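Chapter 6
Showing the Robot What to Do

6.1 Two ways to give a demonstration
6.2 Hand-held grippers
6.3 Remote control
6.4 What gets recorded
6.5 Soft objects
Exercises

Before you start: you should be comfortable with coordinate frames (Chapter 3) and with the idea of a policy as a function from what the robot senses to what it does next. The math in this chapter is light. Section 6.4 uses rotation matrices, but only to turn one pose into another.

In the earlier chapters we wrote down the robot's motion ourselves. We picked a start, a goal and a few points in between, and the controller did the rest. That works well for a bolt that sits in the same tray every time. It works badly for a pair of pants. Cloth has no fixed shape, and the list of points that picks up one crumpled pair will miss the next one.

Another way is to have a person do the task many times and let the robot learn from the recordings. Each recording is called a demonstration. A demonstration has two parts: what the sensors saw, and what the hand did at each moment. If either part is missing or the two are out of step, the recording can't be used for the methods in this book.

Suppose the packing plant at Nedgate wants an arm to pick up jeans from a table and lay them flat. One operator might sit at a console and steer the real arm from a distance. This is remote control, or teleoperation. The arm can only be asked to do what it can really do, so every recorded motion is one it can repeat. The price is speed. The operator feels little or nothing of the cloth, and a simple fold can take minutes.

A second operator might leave the arm out and carry a gripper by hand. The fingers have the same shape as the ones on the robot, and a camera rides on the tool. Work goes faster, and the operator feels the cloth pull. But a human wrist can turn in ways the arm can't, so some recordings have to be thrown out later. We return to this in Section 6.4, where you will check a set of 162 demonstrations against the joint limits of the Dankwa arm.

Finger opening matters as much as position. On many hand-held tools each finger carries a square printed marker. Software finds the two markers in the camera view and works out the width of the gap from them. When you look at Figure 6.1, find the markers first, then the tips of the jaws, and ask which part of the cloth lies within reach. Note also how strongly the wide lens bends the straight edges of the table. You will correct for that in Exercise 3.
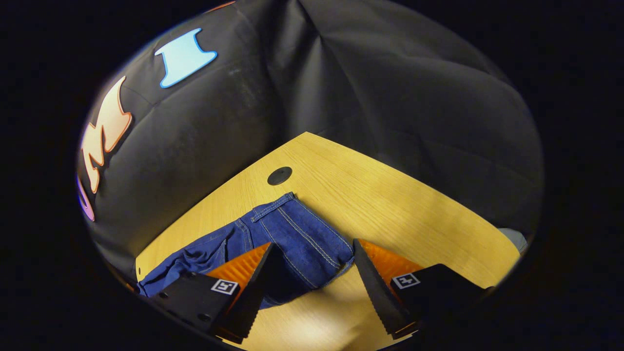
Figure 6.1 A hand-held gripper with its fingers open over a pair of jeans, seen from the camera on the tool.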